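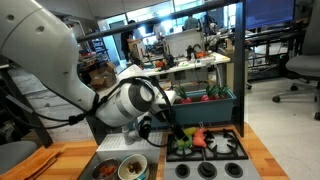
Banana, carrot, mystery green thing. Tonight's menu.

Pretend food and what to do with it
Kavport Parents Board > Toys and Clutter

plustolard_dad
Posted 5 July 2022
My daughter turned four in March and was given a play kitchen by three separate relatives. We kept one. The food from all of them stayed, and I stepped on a plastic pork chop at 2 a.m. How much of this stuff does a kid need? My wife says a basketful. I say a carrot and a banana and let her imagination pull its weight.

meenakshi_t
Keep it all for a month, then box whatever she hasn't served you. Ours only ever cooked eggs. I have been charged 314 dollars for an egg.

grewal_st_gran
You people and your boxes. Mine had mud and a pie tin and they were perfectly happy.

plustolard_dad
Mud is also available here. She serves it with the eggs.

oldpenny
Disagree with the rotation thing. We tried it and my son asked after the missing corn every day for 17 days. He's nine now and he still brings it up.

komholm_kev
Get the wooden kind and you'll own less of it, mostly on account of the price. Also hurts more underfoot, so you learn to look down.

meenakshi_t
Wooden is lovely until it's thrown. Ask my television.

grewal_st_gran
Nobody threw mud at a television.

oldpenny
@gran I had brothers. They did.

tirta_lumenta
Kept quiet so far but I run the toy table at the Komholm swap and I'm begging you all, do not donate single loose vegetables. Bag them up together. Half a tomato by itself goes to no one. And wash them first, warm water and dish soap, then let them dry with the hole facing down if there's a hole.

komholm_kev
What about half a tomato with its other half?

tirta_lumenta
Then you have a tomato and I'll take it.

plustolard_dad
Update: we agreed on one basket. She has filled it with socks and is calling it soup. The food is back on the floor.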